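Keeping a Worktable Clear

A table that gets used for everything collects everything. Ours is a light wooden one in the back room, and it serves for mail, mending, model glue, homework and the odd repair. For years it also served as storage, and any job began with pushing piles to one end. The tips below are the ones that stayed in use after we tried a lot of others.

Start with the pens

Most of the clutter on a worktable is pens, and most of the pens don't write. Take a sheet of scrap paper and try every one. Throw out the dry ones on the spot. Don't save a marker because the barrel looks new. If a felt tip is faint, store it cap down overnight and try it again in the morning. If it is still faint, it goes.

Keep one holder on the table and no more. A second holder fills up within a month and you are back to sorting. Anything that doesn't fit in the one holder goes in a drawer. We have a Stutari drawer insert for this, but a cut-down cereal box works the same way.

A mesh holder lets dust and pencil shavings fall through onto the table, so put a circle of felt or thin cork in the bottom. Trace the base, cut just inside the line, and press it down with the end of a ruler. The felt also keeps ink from a leaking tip off the wood. Replace it when it gets stained.

Small things need a limit

Small toys, puzzles, balls and dice turn up on a table because someone's hands were busy while they were thinking. There is no use banning them. Give them a limit instead. What fits in one cup can stay. The rest goes back to the shelf at the end of the evening.

A clear cup is better than a solid one for this. You can see what is in it without tipping it out, and nothing gets lost at the bottom. Plastic is safer than glass on a table where people reach across each other. Wash the cup now and then in warm water with a drop of dish soap, and let it air dry upside down. Paper towels leave lint.

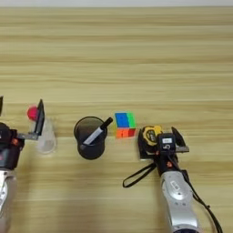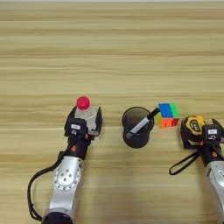
The middle of a table is the part worth protecting, and the things you keep out should have a line to stand in. Pick a line and set everything along it, with a hand's width between one thing and the next. In the first picture the pen holder has the center, with the puzzle cube next to it on the right and the clear cup over on the left, and the wood beyond them is free for work. Items set side by side like this can be lifted one at a time when you wipe down. Items in a heap have to be moved as a heap, and then they usually don't get moved.

Bottles

Any bottle on a worktable should have a screw cap, and the cap should be on unless you are pouring. A bright cap helps. The one in the second picture is red and easy to spot on a clear bottle. If your caps are all white or clear, wrap a turn of colored tape around them and use one color for each liquid. Red for glue thinner and blue for water is what we settled on.

Write the contents on the bottle as well. Tape color is a reminder and does not replace a label. Never put a cleaner or solvent in a bottle that once held a drink, even for an afternoon.

Wiping down a wooden top

Wipe with the grain, never across it. Use a cloth that has been wrung out hard, then follow with a dry one. For sticky spots, lay the damp cloth on the spot for 2 minutes and try again before you reach for anything stronger. A plastic card will lift dried glue. A knife will lift it too, along with the finish.

Marker ink on a sealed top usually comes off with a little rubbing alcohol on a cotton ball. Test it underneath the table first. On an oiled top, use fine sandpaper, 200 grit or higher, with light strokes along the grain, and then put oil back on the bare patch.

We oil ours in March and again when the heating comes on in the fall. Hilero table oil is what the hardware store in Grurnport carries. Put on a thin coat, leave it a quarter of an hour, wipe off all the extra, and keep the table clear overnight. Spread oily rags out flat outdoors to dry before they go in the trash, as a wadded rag can catch fire by itself.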